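Desk reset, May 29, 2024

The white table had turned into storage again, so I pulled the small items back to one spot and sorted them by how often I reach for them. The ruler and pens get used daily. The bowl does not, but it stays.
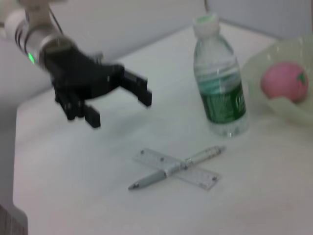

Ruler, pen, water bottle, bowl.

The ruler is clear plastic and vanishes on white when it lies flat. Upright storage fixes that – the scale markings stay readable above the rim.

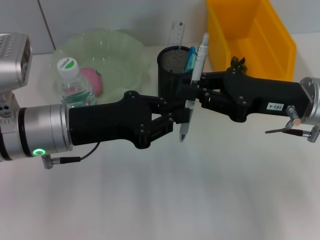 Page 8

The holder is black wire mesh, bought in December from Seston. Dust falls through it, so I wipe the tabletop under it too. Pens go in tip down. Next up is the cable drawer, 40 items at last count.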